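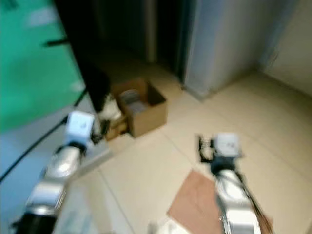
Why does the face of an old brick fall off a few winters after the wall has been repointed?

The usual cause is mortar that is harder and denser than the brick around it. Water that once dried out through the joints has to leave through the brick, and when that water freezes, or when the salts in it crystallize, the outer skin of the brick breaks away.

The failure is called spalling, and the east wall of the Vindia building is a good place to study it. Vindia is a grain warehouse finished in 1864, with solid brick walls laid in lime mortar. The lower part of the east wall was repointed decades ago with a gray cement mix. The upper part was left alone, probably for lack of scaffolding. At the top the joints are worn back and sandy, and the brick is sound. At the bottom the joints stand out like a grid of thin shelves, with a shallow hollow behind each one where the brick used to be.

"People look at the bottom and say the mortar has done really well," says Eglė Siliņa, the mason in charge of the repair. "It has. You could take every brick out and the mortar would still be standing there."

How a solid wall stays dry

A modern brick wall is usually a thin outer layer with a gap behind it. Rain gets through the brick, runs down the back, and drains out at the bottom. A solid wall has no gap. It takes rain into the outer inch or so of masonry, holds it, and gives it back to the air when the weather turns. The wall is never completely dry. It only needs to lose water faster, over the year, than it takes water in.

Most of that loss is meant to happen at the joints. Lime mortar has an open network of connected pores, and in most old work it is more permeable than the brick. Moisture moves toward the joint and evaporates there, and dissolved salts go with it. Over a long period the joint surface powders and has to be replaced. Joints are cheap to replace. Bricks of the right size, color, and firing are hard to find and slow to cut in.

Portland cement mortar reverses the arrangement. It is strong in compression, stiff, and comparatively closed to the movement of water. It also shrinks as it cures, which leaves hairline gaps along the edges of the brick. Rain enters at these gaps by capillary action and has no easy way back out. The zone just behind the brick face becomes the wettest part of the wall, and that is also the zone that freezes first.

Stiffness does separate damage. Brick walls expand on warm days and contract on cold nights, and old foundations shift with the seasons. A soft joint takes up small movements by deforming or by forming fine cracks, some of which close again as dissolved lime is redeposited in them. A stiff joint passes the load to the edges of the bricks, and the edges chip.

What the samples showed

Before any mortar was ordered, samples were taken from 12 locations on the Vindia walls and sent to Premari, a small materials laboratory. The samples came from deep in the joints, well behind any later pointing. The procedure is ordinary. Part of each sample is dissolved in dilute acid, which removes the binder and leaves the sand. The sand is washed, dried, and passed through a stack of sieves to give a grading curve. A second part is set in resin, ground to a thin section, and examined under a microscope.

The thin section matters more than the acid test, in Siliņa's opinion. Acid can't tell the difference between lime binder and crushed shell or limestone in the sand, so a lime-rich result may only mean a shelly beach. The microscope shows the binder directly, along with unburned lumps, brick dust, and traces of fuel from the kiln.

Premari reported a mildly hydraulic lime and a coarse, sharp sand with a fair share of small grit. The white lumps visible to the naked eye were lime that never mixed in fully, a common sign of mortar slaked together with its sand. Hydraulic limes contain some clay minerals from the original stone. They take an early set with water, then continue to harden for months as they absorb carbon dioxide. Pure lime has no water set at all and depends on the air alone.

Matching the sand took longer than matching the lime. The closest source was a pit at Fudska, where the upper bed is too fine and the lower bed carries the grit the old masons used. The pit normally screens the grit out and had to be asked to leave it in. Fine sand makes a mortar that is pleasant to work and prone to shrink. Well-graded sand, with every size from dust to grit, packs tightly and needs less binder to fill the spaces.

Taking the old mortar out

Removal causes more harm than any other stage of repointing. The standard complaint is the angle grinder. A blade run along the bed joints is quick and fairly controllable, but the short vertical joints are the height of one brick, and a round blade can't reach the ends without cutting into the bricks above and below. Walls treated this way carry small nicks at the top and bottom of every vertical joint, and the nicks are permanent.

On the east wall the crew works with plugging chisels and a light hammer. Where cement has bonded too well to be chiseled, a single narrow cut is made along the center line of the bed joint to relieve it, and the rest is broken inward toward the cut. Each joint is taken back to a depth of at least 2 times its height, with a square back. Shallow or V-shaped joints give the new mortar little to hold on to.

Some cement will be left in place. If a patch can't be removed without losing the edges of the bricks, and the bricks around it are still whole, Siliņa marks it on the drawing and moves on. Ots, the contractor that owns the scaffolding, originally priced the job on full removal and has had to revise its schedule twice.

Curing

The joints are brushed out and dampened before filling. Dry brick pulls water out of fresh mortar and leaves it weak and crumbly. The mix is kept stiff, pressed in with a narrow iron, and left until it resists a thumbnail. It is then beaten with the ends of a stiff brush, which closes shrinkage cracks and exposes the grit. A troweled finish draws the fine binder to the surface and forms a skin, and the skin slows both hardening and drying.

After that the wall is covered with damp burlap and kept out of direct sun and wind for at least 4 days, with the burlap misted as needed. Lime needs moisture to carbonate and also needs access to air, so plastic sheet is hung clear of the surface. In August this means somebody is on the scaffold on Sunday with a garden sprayer. Frost is the other limit. Mortar that freezes before it has hardened has to be raked out and done again, and work on the east wall stops well ahead of the first cold nights.

The spalled bricks will be handled last. Those that have lost only the skin will stay as they are. Those hollowed deeper than the new joint will be cut out and turned around, if the back face is good, and reset in the same mortar.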